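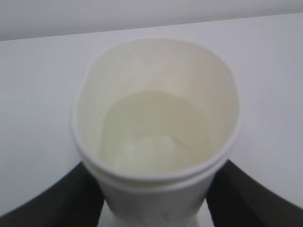

Paper cup, empty, held between the two gripper fingers.

Household and Shop-Floor Handling Working Group
Minutes of the meeting held in December at Furnley, start 14:00

Represented: Furnley (chair and minutes), Indville, Ostrowski
Apologies: Brato

1. Minutes of the previous meeting
Accepted with one correction. Under item 4, "cleaned" should read "cleared". No surface cleaning has been tested.

2. Matters arising
The request for a second set of finger pads is still open with Brato. Carried forward.
The definition of a completed chore was left unresolved last time. Agreed for present purposes: the item is picked up, moved and released at the stated place, upright if it started upright, with no hand on the machine between start and finish. A restart counts as a failure.

3. Table clearing, cups
Furnley reported on the latest block of 44 attempts. Of these, 11 failed. The most common fault was a grip closed too far on thin-walled paper cups, with creasing of the wall below the rim. The cup generally stays in the fingers in this condition, so the attempt passes under the definition in item 2 although the cup may be unfit for use afterwards. Ostrowski considered this acceptable for waste and unacceptable for serving. The log will carry a separate column for deformation.
Nested cups were discussed. The machine has no dependable way of telling one cup from two stacked together when viewed from above. Weight at the wrist was suggested as a check. Furnley noted that a single paper cup is close to the lower limit of what the wrist sensor reads.

4. Filled cups
Furnley proposed that filled cups be treated as a separate task. The approach has to be slower, and the grip has to be set before the lift and left alone during it. The level of the liquid also has to be judged through the opening, which is difficult with a pale drink in a pale cup. White cups on white tables remain the worst case for finding the rim.
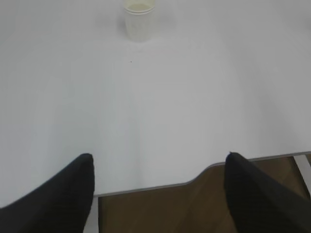

Indville replied that the separation was sensible on paper but that no household sorts its cups before asking for the table to be cleared. A machine which has to be told which cups are full has left the harder half of the chore with the person. Indville asked for mixed tables to be included from the next block onwards.
Furnley agreed to mixed tables on condition that empty and filled results are still logged apart.

5. Shop floor
Ostrowski gave figures from the packing bench at its own site. The arm there has completed more than 2000 transfers of rigid cartons from one fixed position to another. Ostrowski stressed that this says little about soft or open items. Cartons displaced from the fixed position are still put right by hand.
The group's view was that fixed, rigid and dry work can be handed over now. Clearing a table cannot, except under supervision.

6. Actions
Furnley: add deformation column; draft mixed-table procedure.
Indville: supply list of cup types in ordinary use.
Ostrowski: repeat carton run with start positions varied.
Brato: finger pads, 2 sets instead of one.

7. Any other business
Table edge detection to go on the next agenda. Meeting closed 15:40.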